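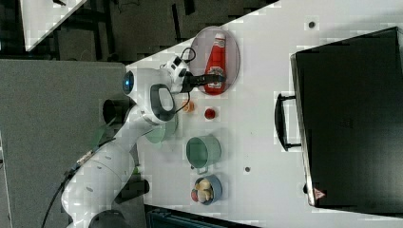
Gripper and ketchup bottle, white table.

Thread on mock exam scores at coaching centres, and why a mark from one sitting should not be set beside a mark from another without some work first. Mostly for tutors. Parents may find the later posts useful.

Background: I look after the mock papers for Callau, which runs evening coaching for college entrance tests. We share papers with the Bergeron centre in Pitville. Same syllabus, same timing, different rooms.

We use two versions of the maths paper, Form A and Form B. Both are written to the same plan: same topics, same number of questions per topic, same time allowed. They are still not equally hard. Two papers never are.

In the May round we had 1216 scripts across both centres. The mean on Form B was lower than on Form A. Several tutors took this to mean that the Form B groups were weaker. The raw means can't tell you that.

A lower mean has at least two possible sources: the paper is harder, or the people sitting it know less. With different groups on different forms, the raw marks mix the two together. You need something common to both.

The something common is a set of anchor questions. Ours has 13, printed in both forms, in the same wording and at nearly the same place in the paper. Everyone answers them. If the two groups do equally well on the anchors, the gap in the total is down to the form.

Place in the paper matters more than people expect. A question near the end gets skipped by slow workers. Put it early in Form A and late in Form B and it will look harder in B, though the words are the same.

The anchors should be a small copy of the whole paper. If the paper is heavy on algebra and the anchors are all geometry, you are comparing the groups on geometry and then applying the answer to algebra.

What we found: the two groups were close on the anchors. Most of the gap came from Form B itself, mainly a block of rates questions with long set-ups. Reading time, in other words. The maths in them was ordinary.

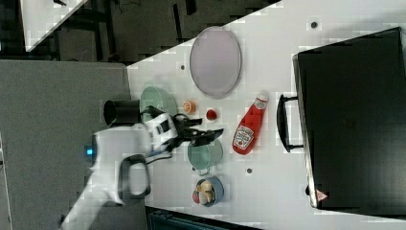 Vol. 3, No. 2

Next, the adjustment. We use a plain linear method. It lines up the mean and the spread of Form B with those of Form A, after allowing for the difference on the anchors. A Form B mark then becomes a Form A equivalent.

There are finer methods. With groups of our size I don't trust them at the top and bottom of the range, where there are few scripts and the curve starts following accidents. Linear is crude there as well, but it is crude in a way I can explain to a tutor.

The adjusted mark is for comparing. It is not for feedback. When you go through a script with a student, use the raw mark and the actual questions. "You lost marks on rates" is useful. "Your equivalent moved" is not.

Negative marking makes all this messier. Where a wrong answer costs a fraction of a mark, cautious students leave blanks and bold ones guess. Two groups can know the same amount and differ in how willing they are to guess.

So record blanks and wrong answers separately. Many mark sheets put both down as a zero and sort out the penalty afterwards in the total. Once that is done you cannot get the difference back from the sheet.

Our marking software, Trurance, keeps them apart if the setting is on. It was off for one of the three sittings. Those scripts had to be read again by hand, and I would check that setting before anything else.

Also check the key. One anchor question had the wrong option keyed on Form B only. It showed up as a question that strong students got wrong and weak students got right. That pattern nearly always means the key, so look there first.

A quick test for tutors without any software: split the scripts into a top and a bottom half by total mark. For each question, compare the share correct in each half. If the bottom half does better on a question, pull it and read it.

Anchors wear out. Students talk, and they should be free to. A question that gets easier round after round while the rest of the paper holds still has probably got about. We retire two anchors each round and bring in two that have been tried unmarked.

Trying a question unmarked means it sits in the paper and does not count. We say so on the front sheet, without saying which ones. They take up time, so keep the number small and allow for them in the timing.

For parents: if your child's mark drops between one mock and the next, ask which form it was and whether the marks have been put on one scale. If they haven't, a small drop tells you very little. A drop in one topic over several papers tells you more.

Ask about the spread as well as the mean. A mark just below the mean in a tightly bunched group and the same mark in a wide one put a student in quite different positions.

Be wary of any centre that turns a mock mark into a predicted rank. To do that properly you need real results from past students matched to their mocks, and enough of them. We have some for Callau and not enough for Pitville — so we don't publish one.

Layout of our mark sheet, since it has been asked for: candidate number, form, sitting, then one column per question holding the option chosen, with a dash for blank. No totals on that sheet. Totals live on a second sheet and can be rebuilt at any time from the first.

Form C is being written now. It will carry the current anchors and shorter set-ups in the rates block.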